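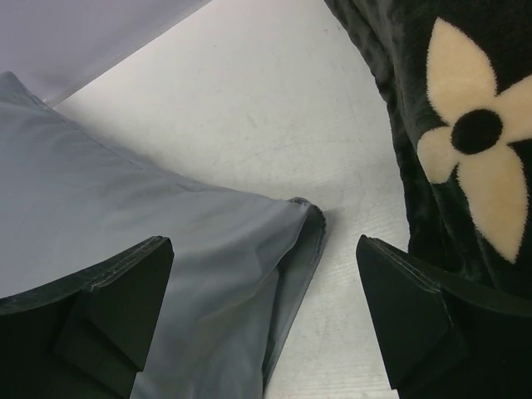 # Bondulau Hand History Set: Data Card

Docs > Datasets > Card games > Bondulau

Overview | Files | Fields | License | Contact

Bondulau is a collection of no-limit hold'em hand histories in plain text, with one JSON index per session. It was put together by Judite Magalhães and Igor Pawlak from play-money tables run on the Visbridge server. The set is meant for testing parsers, equity calculators and replay tools. It is a poor basis for claims about how people play for real stakes.

Version 2 replaces the earlier release. Files from the two versions must not be mixed: the seat numbering changed, and the button position is now written before the blinds.

## Files

- hands/ holds the raw histories, one file per table per session
- index/ holds the JSON index files
- tools/ holds the Masson parser and its tests
- CHANGES.txt lists corrections by hand ID

All text is UTF-8 with Unix line endings. Hand IDs are unique across the whole set and are never reused, including the IDs of hands that were withdrawn.

## Table settings

Tables seat up to eight players. The action timer is 30 seconds preflop and on every later street. There is no time bank. A player who times out facing a bet is folded, and the line is marked TIMEOUT so that it can be told apart from a chosen fold.

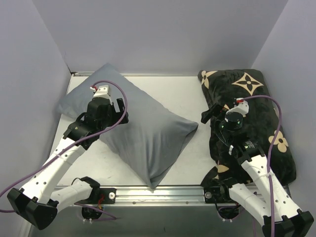 Starting stacks are 20 big blinds at the short tables. Deep tables use the stack recorded in the header of each file, and the parser reads this value at load time. Antes are posted only where the header has an ANTE line. Straddles were disabled.

## Known problems

Side pots with more than one all-in player are listed in the order they were paid, which can differ from the order they were built. Joaquim Patrício reported this against the first release. The totals are correct in both cases.

Split pots with an odd chip are rounded by the server in favor of the first seat left of the button. Some older calculators award the chip by suit and will report a mismatch.

Chat lines were removed. Player names were replaced with random strings that hold within a session but not across sessions. Do not try to link them.
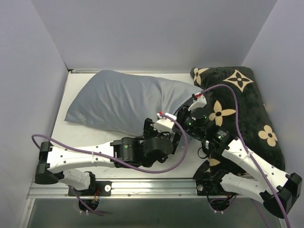
## License and contact

The histories may be copied and changed for any non-commercial use with credit to the Grulavar group. The parser has its own license file in tools/. Send corrections to Sérgio Godinho with the hand ID and the file name. The next round of fixes is planned for November.

Last updated August 2, 2022

Filed under: Card Games, Hand Histories, Open Data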